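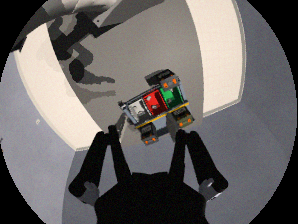

Wrist view from our simulator: the gripper and a small rack with white, red and green compartments.

About us

Clolbridge is a small company that teaches robots to handle objects by having people show them how. A person works the arm through the task, by hand or from a control desk, and the recording of that session is what the robot learns from. We have been doing this work since we moved out of a shared workshop in Navarrete, and today we run 10 control desks on one floor.

What we do

Clients come to us with a handling job. It might be picking up a rack, turning a part over or putting a lid on a box. We agree with them what a good attempt looks like, write it down on one page and then record people doing it. Some jobs are shown by hand, with the operator holding the arm and moving it directly. Others are done by remote control with a pair of hand levers and a screen.

Most new tasks start in simulation. Operators use the same levers as they would for a real arm, and they see what a camera on the wrist would see. It takes a while to get used to steering from that angle, where the fingers point away from you and the shadows are often the best guide to height. New operators spend their first 51 sessions there before they move to a real arm.

Failed attempts are kept and marked as failed. Several clients ask for them, and we would keep them anyway.

Our software

Skitgate is our recording program. It stores the camera views, the joint positions and the lever movements together, so that a session can be played back from start to finish. Graltar is the review tool. A second person watches each session in Graltar and passes it, trims it or sends it back. Nothing goes to a client until that has been done. To date we have finished 82 tasks this way, 66 of them with at least part of the recording done in simulation.

Who we are

Nélida Rivadeneira founded the company and still writes most of the task sheets. Myung-ja Pyo runs the control floor and trains new operators. Folke Sundqvist builds the simulated scenes and looks after Skitgate. Iara Domínguez leads review. Ott Jankauskaitė repairs the arms and the levers, and is the person to ask about fitting a client's own gripper.

Working with us

We take visitors in the mornings, when the desks are quieter. You can try the levers yourself if you like. Operator training starts each November and no background in robotics is needed. Please use the contact form for both, and tell us which one you are writing about.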